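Subject: Re: [tramdale-tables] Trays, bowls and where the plate goes
From: Noreen Conneely
To: tramdale-tables

Hello all,

Sorry for the slow answer to Pravesh, I have been meaning to sit down to this since Sunday and every time I did somebody wanted their tea. I'm putting his message back in underneath, as I know a few of you read the list in one go at the end of the month and will have lost the thread by now.

Pravesh Matlala wrote:
> Dear Noreen and everyone,
> We have 57 people booked for the October soup lunch at Civorley and I would
> like to settle the trays before we get any closer. Last year each person was
> handed a bowl on a plate and then went looking for a seat, and there was a
> fair bit of slopping on the way. I've been offered 80 trays from the old
> canteen at Rustbridge, which would leave us plenty over. My questions are
> these. Does the bowl travel on its plate, or does it go straight on the tray
> with the plate beside it? And do we lay the trays on the tables beforehand,
> or stack them at the hatch? I don't mind which, I would just like us all to
> be doing the same thing.
> Pravesh

First of all, Pravesh, take the trays! Take all of them. I was at Rustbridge years ago when that canteen was still going and they were good solid things, and even if a few have gone missing or got chipped since, you will still have enough for everybody and some for the puddings.

Now, the bowl and the plate. I have always been firmly of the plate-underneath school, mostly from my mother, who wouldn't have let a bowl of anything cross the room without one. It looks nice, it gives you somewhere to put your spoon, and if there's a dribble down the side it stays where it belongs. When the tray is already down at the person's place and the bowl is being brought to the table, I think it is still the best way, and the two can sit to the left of the tray until you're ready for them. 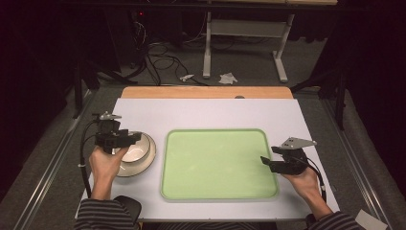

Green tray in the middle with nothing on it yet, bowl and plate together on the left.

But for carrying I have come round to the other side, and I'll tell you what did it. A bowl has a small foot and a plate has a dip that is hardly ever the right size for it, so when you set off with the pair of them on a tray you have two things that want to slide instead of one. I tried it at home with my own tray and my own crockery, up and down the hall with water in the bowl (Malachy Ó Ceallaigh called round in the middle of this and was very polite about it), and I spilt more with the plate under than without. Three goes each way, so it's hardly science, but I was convinced enough to stop and mop the lino.

So what I'd suggest for people collecting from the hatch is the bowl directly on the tray, and the plates left waiting on the tables. That way the plate is free for bread, and the bread stays dry, and whoever is serving only has to handle one piece of crockery per person.

As to where on the tray, I like the bowl towards the back. I know some of you will say it should be dead centre for the balance, and for walking any distance you may be right, so by all means carry it in the centre and shift it once you've landed. But for eating, a bowl set towards the far side leaves you room in front for a spoon and a napkin and your own two wrists, and you aren't forever catching the edge with your sleeve. The plate then goes to the left of the tray, flat on the table, the same side as you'd have a bread plate at a proper dinner.

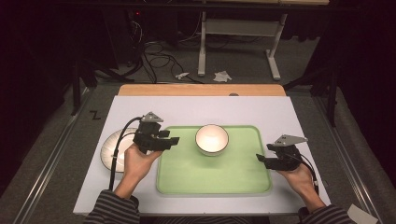

Kieran Ó Súilleabháin is all for the left, though he asks whether we could swap it over for anyone left-handed, as he has spent his whole life reaching across himself for the bread and would be glad of a year off.

Of course we can, Kieran, and it's a good thought. I don't think we need to ask people beforehand. If the plates are set out on the left and somebody would like theirs on the right, they can lift it over, there'll be room so long as we don't squash the places together. On that point, please could whoever sets the tables put a tray down first as a measure, and leave a plate's width beside it before starting the next place. I made the mistake at Tramdale of laying out to the width of the trays alone, and it all looked lovely until the plates came out and there wasn't anywhere for them to go.

For the laying or stacking question, I'd say stack at the hatch, in piles of 8 so that they can be lifted without a struggle. Wipe the rims as well as the flat part, please, crumbs do get into the corners.

Dorin Bălan has said he will bring paper napkins, a box of 400, which ought to see us through to Easter. I have the soup spoons here in the blue bag and will bring them over with the ladles. If anyone still has the big ladle with the bent handle I would love it back, no questions asked.

Pravesh, ring me if any of this doesn't suit, evenings are best, after seven.

With love to all,
Noreen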